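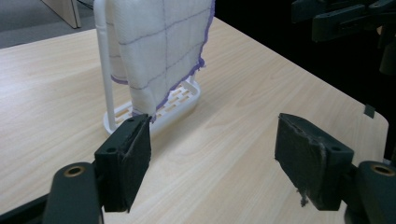
White towel rack, white cloth, pale table.

Mihret Sisay
Aug 16, 2021

Right, a thread about microfibre cloths and the claim that you can clean a whole house with "just water". I've been hearing it for years and I've never been convinced, so I'm going to be a bore about it. 1/

The pitch goes like this. You buy a pack of cloths, usually a colour for each room, and then you throw out every spray you own. Rieger sell a set that says exactly this on the sleeve. Thirty-nine quid. For cloths. 2/

What does "clean" mean on that sleeve? It doesn't say. Dust off a shelf, fine, I'll give them dust. An old vest will also take dust off a shelf. Grease on a cooker hood is another matter and you'll notice the cooker hood isn't in any of the adverts. 3/

I emailed Rieger in November to ask what they'd tested it on. Got a very cheerful reply saying customers "see the difference from the first wipe". I asked again. Got a discount code. 4/

Then there's Skovari, who say theirs removes 99-point-something of bacteria. Removes to where? Into the cloth, presumably, which you then rinse under the kitchen tap and hang up next to the plates. The small print says the cloth must be washed hot after each use. How many people do that? I don't. 5/

And the washing rules are a whole second job. No softener. No tumble dryer, or low tumble dryer, depending which side of the packet you read. Not with cotton. Not with anything that sheds. So a separate wash, for four cloths, to save the planet from a bottle of spray. Hmm. 6/

My mum's been using cotton dishcloths in Pekville for as long as I can remember. She boils them in a pan on a Sunday and hangs them over the bath. I'm not saying her way is proven by science. I'm saying no one has tried to sell me a starter kit of it. 7/

Someone will say "but the fibres are split so they grab the dirt". Yes, I've read that bit too. I believe some cloths are better at this than others. What I can't find is any way to tell, standing in the shop, which kind I've got in my hand. The Nudard one and the market stall one feel the same to me and one costs 17 times more. 8/

(Yes I did the sum. Yes it was a multipack against a single, so knock a bit off if you like. It's still daft.) 9/

Windows: I'll be fair. A damp one then a dry one does a decent job on the inside of a window. Newspaper does too, though the newer ink seems to leave more of a grey smear on my frames than it used to. 10/

Bathroom: no. We've got hard water here and no cloth on earth is shifting limescale without something sour on it. I used vinegar and the cloth together and the cloth got all the credit from my sister. 11/

Wooden furniture: fine if you go gently. I rubbed at a tea ring on the sideboard for ages and ended up with a dull patch and most of a tea ring. 12/

So where I've got to is, buy a couple of cheap ones if you fancy it, keep your washing-up liquid, and be suspicious of any packet with a waterfall on it. 13/

Already had two replies telling me I've bought the wrong brand. Go on then, which one, and what did you clean with it? Cooker hoods only please. 14/14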